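# Planomden P2 Bench Cell: Operating Rules for Plug and Socket Work

The P2 is a two-arm bench cell for handling small parts and mains accessories. It ships with the rule set below, which Matoušek applies at its own site in Brekwood. Revision issued Tuesday, February 21, 2023.

Rated service interval: 2,000 hours. Arm speed with the bench gate open: 70 mm/s, fixed in firmware.

## Shared zone

Only one arm may move in the shared zone unless the task file declares a two-arm contact. Declared contacts are logged with the gripper force of both sides. 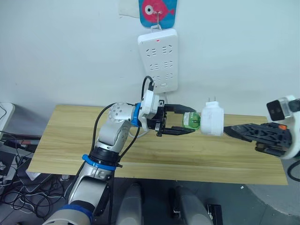 Contact force is limited separately for each arm. The lower limit applies to both — the controller doesn't average them. A task file without a limit will not load.

## Socket work

Treat any strip as live, whatever its indicator shows. Fingers close on the plug body and never on the prongs. The idle arm holds position until the plug is released.

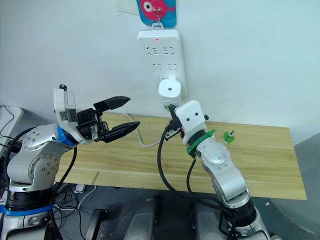 *Fig. 2. Right gripper at the lower end of the vertical power strip, left gripper open.*

Strips are mounted on the wall. Replace the strip after 400 insertions and record the change in the cell log.

## Cable routing

Check slack at full reach before each shift. Radoslava Kopecký's test notes from Ostcombe put almost 70 percent of unplanned stops down to cable snags.

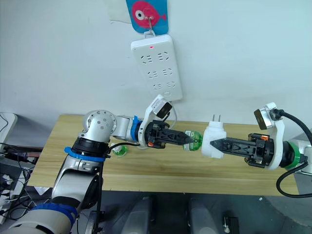 Slack is set per arm and must be checked again after any wrist part is changed. Each wrist carries its own camera, so there are more leads to inspect than on a single-camera cell. A loop like the thick black one around the right arm has to clear the table edge in every programmed pose. Mark failed leads and remove them from the cell.

## Ordering

The rule set is included with the cell. Printed copies are sold in packs of 2. The next revision is due in April; send corrections to Matěj Matoušek.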